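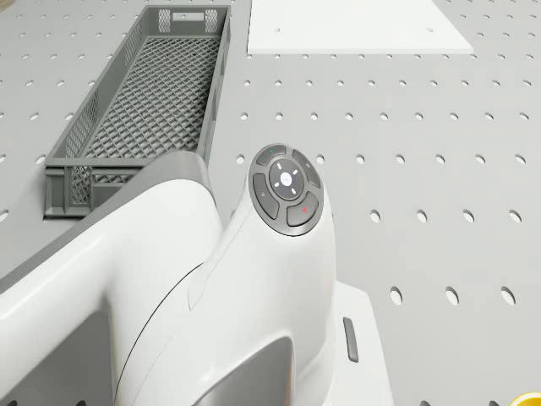

Grey mesh crate on a perforated bench top.

Florkside Allotments & Growers Forum > Sheds, Storage and Kit > Storing apples and spuds over winter: crates, boxes or the floor?

pipsqueak_724
Right, annual confession. I've gone into the shed to fetch some Bramleys for a crumble and found that a good third of them have gone the colour and texture of an old wallet. They were in cardboard boxes from the supermarket, three deep, with newspaper between the layers as my father did it. My father lost a third of his as well, now I think of it, but he never wrote it down.

So I'm thinking of going over to plastic crates with mesh sides, the long narrow sort like the one at the top. Air gets in, they hose down, mice can't eat them. Does anyone store fruit this way and does it make a blind bit of difference?

Marrowmonger
It makes a difference to your wallet, the non-apple one. I bought a stack when we moved to the plot at Coste and I'm still finding reasons to have done it.

Serious answer: the crate matters less than what goes in it. If you put one bruised apple at the bottom, you'll have a crate of bruised apples by New Year, whether it's plastic, wood or solid gold.

hettie_on_plot_2
Disagree with the above, as is traditional. Airflow is most of the battle. I had mine in lidded tubs one year and opened them to what I can only call soup. Same apples, same shed, mesh crates the next year and I was still eating them at Easter.

Marrowmonger
Lidded tubs, though, Hettie. That's comparing a crate with a coffin.

hettie_on_plot_2
It was a perfectly nice tub.

Timothée Chauvin
I keep the fruit for our community orchard at Uvance, so this is more or less my whole autumn. We put away 2,000 apples last season, counted by the schoolchildren, so give or take whatever they ate.

We use mesh crates now and I wouldn't go back. But single layer only. People see a crate with high sides and fill it to the top. Then the bottom ones carry the weight of the rest and the lattice floor leaves a pattern on them like a waffle. Lay a sheet of plain paper in the bottom first. Don't wrap each one unless you have long evenings and no television.

Also keep the early varieties apart from the keepers. An early apple in December is already on its way out and will take its neighbours with it.

pipsqueak_724
Waffle apples noted. I had fully intended to fill them to the top.

old_dibber
Wooden trays. Always wooden trays. You can mend them, you can stack them, and when they're past it they go on the fire. What do you do with a plastic crate when it splits? You put it behind the shed with the other ones.

Marrowmonger
You leave my shed out of this.

Capucine Fleury
I have both and the wood harbours rot if you don't scrub it. I lost most of my Cox two years running before I worked out that the trays were carrying it over. They get a proper scrub and a few days in the sun in June now, and I've had far less trouble. Plastic you can do in ten minutes with a hose and a bit of washing-up liquid.

I'd say wood if you'll look after it, plastic if you know yourself better than that. I bought plastic.

old_dibber
Mine have been scrubbed twice since decimalisation and there's nothing wrong with them.

Capucine Fleury
I've had your apples.

hettie_on_plot_2
Going to need a moment after that one.

pipsqueak_724
While you all recover: potatoes. Same crates? I've got a fair few Désirée in a heap under a blanket, and the blanket is not what it was.

Timothée Chauvin
No, not in open mesh unless the shed is properly dark. Light gets in the sides and they go green, and then you can't eat them. Paper sacks, folded over at the top, off the floor. If you must use the crates, line them with thick paper and put something over the top. And keep them well away from the apples or they'll sprout at you.

Marrowmonger
Seconded on the sacks. Hessian is fine too if yours is a dry shed. Mine is a shed in the sense that it has a door.

leek_performance
Is anyone doing anything about the mice? I had a bag of Puvum bait blocks and the mice ate the bag and left the blocks.

hettie_on_plot_2
Mesh crate upside down on top of another mesh crate, tied with string. Works until they find the handle holes. Then you're running a restaurant with a door.

old_dibber
Get a cat.

leek_performance
I have a cat. The cat has met the mice and they've come to an arrangement.

Capucine Fleury
Fine wire netting over the top and stapled round, if you go for old_dibber's trays. For plastic, cut a bit to fit over the handles and fix it with garden wire. Tedious but you only do it once.

pipsqueak_724
Thanks all. Updating as of 22 December 2021: I've sorted the lot. The good ones are in a single layer on the spare bed with the window open, which has gone down very well with my mother-in-law, who arrives tomorrow. Crates ordered. The bad ones are on the compost and the in-between ones are becoming chutney whether they like it or not.

Marrowmonger
How much chutney?

pipsqueak_724
I've run out of jars and started on the vases.

old_dibber
Wooden trays wouldn't have needed ordering. I've got four spare here, come and get them.

Capucine Fleury
Scrub them first.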